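Clearing the Table with a Tabletop Arm: Tips from a Season with the Burico Kit

Burico started renting out its tabletop arm kit in April, and I signed up the first morning. I've written tips for this page for years (stains, drawers, the right way to fold a fitted sheet) and I had been itching to try one on the jobs I like least. Clearing up after snacks is at the very top of that list! So here is what I've learned about cups, bowls and towels, with plenty of notes on the kit itself for anyone thinking of renting one.

What you get

The kit comes in two cases. One holds the arm and the two-finger gripper, the other has the power supply, cables, stop button and a clamp for the edge of a table. Burico will send someone to set it up, and I'm glad I said yes to that. Mine was Chanida Ratanaporn, who had it bolted down and moving in 90 minutes and left me a page of handwritten notes I still use. The rental is by the month with a deposit of 500 dollars, which you get back when the cases go home complete. Check the little bag of spare screws before you pack up.

Start with a towel

If you take one thing from this page, make it this: put a towel down first. A paper cup on a bare, slick tabletop scoots away at the lightest nudge, and the arm will chase it right to the edge. On a towel it stays put long enough for the fingers to close. You don't have to iron the towel or even lay it neatly. A few wrinkles help a light cup sit still, though a big fold can hold it at an odd angle, so smooth out anything taller than your thumb.
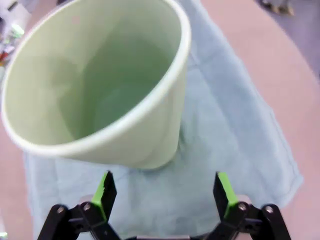
Go slow on the squeeze. The kit's grip setting runs from 1 to 10, and paper cups want a 2. At 4 they buckle, and once a cup has a crease in it the arm has a harder time every try after that. I keep a sleeve of 500 plain cups in the pantry for parties, so I had lots to practice on – and I went through a fair number before I believed Chanida's notes, which said 2 in the first place.

Grab low on the wall, where the cup is narrow and stiffer. If you're setting up a new pickup, teach it on an empty cup. I know that sounds obvious, but I was in a hurry one Tuesday and mopped up a lot of lemonade.

Soft cloths

Terry cloth is good under cups and terrible under forks. Tines catch in the loops and the whole towel comes along for the ride. For silverware I switch to a flat-weave dish towel. Microfiber works too, but wash it without fabric softener or it gets slippery.

Cut off long loops and tags if you don't mind doing it. I mind, so I turn them to the far side.

Bowls and paper

Bowls are where this kit really won me over. A small round bowl with a thick rim is a lovely thing for a gripper: one finger inside, one outside, a firm squeeze and up it goes. Set the grip at 5 or 6 for ceramic. Shallow plates are much harder, and I still do those by hand.

I cover the rest of the table with kraft paper from a roll. It costs very little, it takes the drips, and you can write on it. My marks for where each thing goes are right there in pencil when I'm setting up a new routine. Tape the corners, and press the paper flat, so that a finger coming in low doesn't snag a lifted edge.
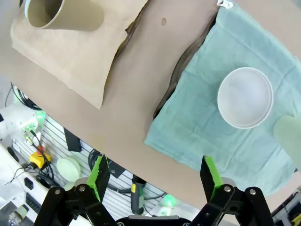

Tray, towel, bowl: that's my order when I'm building up a spot for dishes. Actual trays with a low rim are the easiest to live with. Under a towel they give you a raised, level patch, and you can carry the whole lot to the sink at the end.

Other gear I tried

Vokton sells stick-on finger pads that fit this gripper. They're a little softer than the ones in the kit and very good on glass. Wipe them with a damp cloth and let them air dry.

The Martens clamp is a fine upgrade if your table has a thick edge, mine being one of them.

Droten makes a folding stand for the arm. I liked it on the kitchen floor and did not like it on the porch, where the boards bounce.

Would I rent it again?

I already have! The arm's own counter says 3864 pickups, and the gripper has needed one screw tightened in all that time. It is slow, and the fan hums, and my cups have never been stacked so nicely. Next month I'm trying it on muffin liners, grip setting 1.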